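Viernes, 15 de febrero

Último día en este despacho antes de la mudanza a la segunda planta. He llegado temprano y lo primero ha sido subir la mochila al escritorio y dejar la bolsa de tela al lado, con el agua. La mochila es la negra, la de las tiras reflectantes. Pesa demasiado y no tengo claro qué llevo dentro que pese tanto.
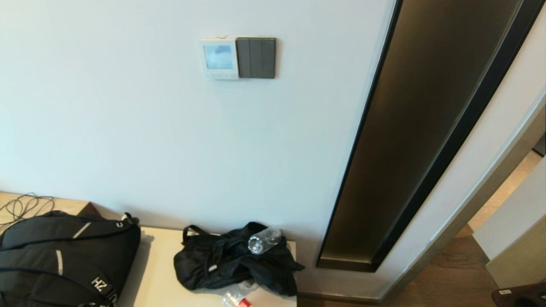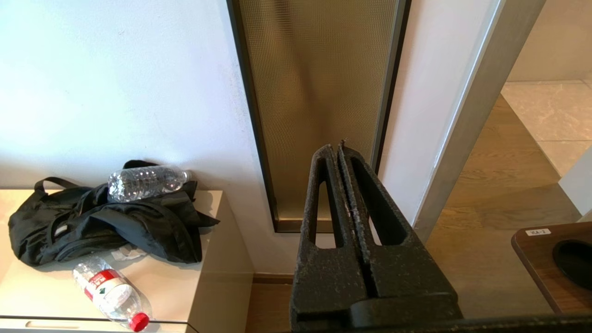
Agua y bolsas

He decidido que antes de tocar los papeles iba a despejar el mueble color crema. Siempre acaba todo ahí encima: la bolsa negra arrugada, una botella tumbada sobre la bolsa y la otra, la de la etiqueta roja, delante. Las dos son de plástico transparente y no me las quiero llevar arriba. Ulla Eklund dice que en la segunda planta hay fuente y que el agua sale bien. Ya veremos. En la planta baja también decían que salía bien y sabía a tubería.

He doblado la bolsa, que no se deja doblar, y la he metido en la mochila. A media mañana la he vuelto a sacar para meter en ella los cargadores. La próxima vez la dejo fuera desde el principio.

Los cables

Una hora larga con los cables del rincón. Los negros finos son todos iguales y no hay forma de saber cuál es cuál sin seguirlos con la mano hasta el final. He ido pegando un trozo de cinta de carrocero en cada uno y escribiendo a bolígrafo para qué sirve. A dos no les he encontrado utilidad. Los he enrollado aparte con una nota que pone «preguntar a Mounir».

Mounir Hegazy ha pasado antes de comer, ha mirado los dos cables y ha dicho que uno era del teléfono antiguo. Del otro no sabía nada. Lo he guardado igualmente. Tengo la experiencia de haber tirado un cable en octubre y haber necesitado ese mismo cable la semana siguiente.

La calefacción

Me ha tenido toda la mañana pendiente del termostato. Por la mañana temprano hacía frío, he subido la temperatura y a las once estaba en manga corta. He bajado, y a la una otra vez el jersey. Llevo así todo el invierno. El marco está algo amarillento y los botones de debajo de la pantalla son tan pequeños que hay que darles con la uña.

De los tres interruptores de al lado, después de tanto tiempo, sigo dándole al que no es. He querido apagar la luz del fondo y he apagado la mía. Adhiambo Minja, que se queda con este sitio a partir del lunes, me ha pedido que le deje apuntado cuál es cada uno. Le he escrito: izquierda, entrada; centro, mesas; derecha, fondo. Luego lo he probado y estaba mal. Es al revés. He tachado y he vuelto a escribir.

Los papeles

Lo más aburrido. La carpeta de Horngate era la peor, con las facturas mezcladas con los albaranes y todo sin fechar. La he ordenado por meses hasta donde se podía. Lo de Etivier estaba mejor porque lo llevaba Laiba Bugti y ella pone separadores. Me he quedado con los separadores que sobraban.

Han salido 13 cuadernos empezados. Todos tienen escritas las primeras páginas y luego nada. He arrancado lo escrito de los que no valían y los he dejado en la sala común para quien los quiera. Me he quedado uno, el de tapas grises, que es en el que estoy escribiendo ahora.

También he encontrado el presupuesto viejo de las estanterías, el de 3000 euros, que no se aprobó. Al final se compraron unas de 1000 y se comban. Se quedan aquí, así que ya no es cosa mía.

La comida

Bocadillo de tortilla en la mesa, de pie, porque la silla ya la había subido Mounir. Efa Wynne ha venido con mandarinas y hemos hablado un rato de la mudanza. Ella sube el martes. Le preocupa que arriba el sol le dé en la pantalla a partir de las cuatro. Le he dicho que pida el sitio de la columna, que yo ya tengo el mío y no pienso cambiar.

Me ha preguntado si iba a echar de menos este despacho. Le he dicho que la luz de la mañana sí. Y el cristal rugoso de tonos marrones, que me gusta aunque sea feo. El resto me da bastante igual.

La tarde

He limpiado el mueble y la encimera con un trapo y el líquido azul. Había un cerco de café que no se va del todo. He vaciado el cajón de abajo: grapas, una llave sin llavero, pilas que no sé si están gastadas, un paquete de pañuelos y un sobre de azúcar. La llave se la he dado a Ulla por si es de algún armario. Las pilas, al contenedor de la entrada.

A las cinco y media he cargado con la mochila y la bolsa y he subido por la escalera, porque el ascensor estaba ocupado con las cajas de Escobar. He tenido que parar en el rellano. Arriba he dejado las cosas encima de la mesa nueva sin deshacer nada.

He probado la fuente. El agua está bien.

Para el lunes: pedir una regleta, preguntar dónde se cuelgan los abrigos, bajar a por la planta, que se me ha olvidado, y devolverle a Laiba las tijeras. También tengo que avisar a los de Pradisix de que cambia la extensión del teléfono. Lo iba a hacer hoy y a las tres ya no lo cogían.

He llegado a casa a las siete, con dolor de espalda. Cena: sopa y lo que quedaba de las mandarinas.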